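Elliven Opens Shared Equipment Care Desk at Bedville Office

April 2022

Elliven has opened a shared equipment care desk at its Bedville office, giving staff a single point for the cleaning, checking and return of tablets and other items used by more than one person. The desk began service this month and is open to all teams on the site.

The Bedville office keeps 1,287 items on its shared equipment register. Tablets make up the largest group, followed by headsets, chargers and presentation accessories. Until now, each team has looked after the items stored nearest to it, and the standard of care has varied from one part of the building to another. Under the new arrangement, any shared tablet must pass through the care desk before it is issued to another user.

"Staff told us in the autumn survey that the condition of shared tablets was their most frequent complaint," said Bethel Gebreyes, head of workplace services at Elliven. "Fingerprints and smears on a screen are a small matter, but they make a poor impression when a tablet is handed to a visitor. We wanted a routine that takes very little time and is the same for everyone."

The routine is set out in a one-page guide issued to all teams. Tablets are to be switched off and unplugged before cleaning, then laid flat on a clear area of table with the screen facing up. The screen is wiped with a soft, dry cloth, working from the top edge down. Where marks remain, the cloth may be lightly dampened with water. Sprays are not to be applied directly to the glass, and paper towels should not be used on any screen. The guide asks staff to include the bezel and the back of the tablet, areas that were often missed under the earlier practice.

Cloths are supplied by Yilma, which also provides laundry services to the office. Used cloths are collected at the end of each working day and replaced the following morning. The initial order was for 2,000 cloths, and spare packs are held by workplace services for teams that wish to keep a supply at their own tables.

Users returning equipment are asked to remove cases, notes and personal items first. A tablet with a cracked screen, a loose port or a battery that does not hold its charge should not be cleaned. It should be handed over with a short written note, and will be passed to Konel for repair under the existing service agreement. Repairs may take up to 6 working days, during which a replacement can be borrowed from the general pool.

The change also affects the long tables in the open-plan area. These remain available for general work, but cups and loose papers should be moved well away from any place where a tablet is being cleaned. Staff using the tables are requested to leave them clear at the end of the day so that the surfaces can be wiped down in the evening.

Team leads have been asked to name one contact each for questions about the register. Contacts will receive a short briefing of 20 minutes, held at the long tables, covering the cleaning guide, the return form and the labeling of items. Labels on older tablets are being replaced as they come through the desk – staff do not need to bring them in for this purpose alone.

Elliven will review the arrangement after three months. The review will consider how quickly items are returned to use, whether the opening hours suit early and late shifts, and whether the same routine should be extended to meeting room screens, which are at present cleaned under a separate contract.

Comments on the guide may be sent to workplace services or left in writing at the care desk.
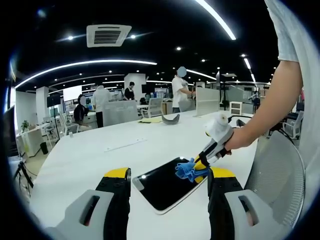 Copies of the one-page guide are available at reception and on the staff pages. Teams that require a large-print copy should contact workplace services, which will supply one on request.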